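Chapter 4
Showing the Task: Teaching by Hand and Teaching from a Distance

Bernadette Hamel and Bernadette Lecomte

4.1 Why we begin with a person

In Chapter 3 the arm followed points that we typed in one by one. For a simple transfer between two fixtures this is enough. For a task like pouring, it becomes tiring very quickly, and the result is stiff. A person who pours does not think in points. She tilts, she looks, she slows down when the level comes near the rim. In this chapter we ask how such a movement can be given to the robot by the person who already knows it.

We call one complete performance of a task a demonstration. A demonstration can be given in two ways.

In kinesthetic teaching, the teacher holds the arm itself and leads it through the movement. The motors compensate only the weight of the arm. The teacher feels the joints directly, and beginners usually succeed on their first afternoon. The weak point is that the hands and the body of the teacher are in the workspace, and they often hide the object from the camera.

In teleoperation, the teacher moves a separate device and the arm copies it. The workspace stays free. The price is that the teacher feels little or nothing of the contact, so she must learn to judge it by eye. Valente, one of our students, needed 70 trials before his grip on a thin handle was regular. We mention this so that the reader does not lose courage in Exercise 4.2.

4.2 The task of this chapter

Our running task comes from the kitchen. The gripper holds a pitcher by its rim and tilts it near a glass. We selected it for the reason that the angle of the pitcher matters during the whole movement, and not only at the end.

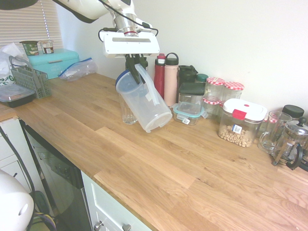 Before recording, the teacher should decide three things: the starting posture of the arm, the moment when the demonstration begins, and the moment when it ends. If these differ from one demonstration to the next, the learning method of Chapter 5 will treat the difference as part of the task. In the Sollo recordings, which we use from here on, there are 285 demonstrations given by 2 teachers. One of them paused before each tilt. The learned movement has kept this pause, as Figure 4.6 will show.

We now describe the signals that must be recorded, starting with the joint angles.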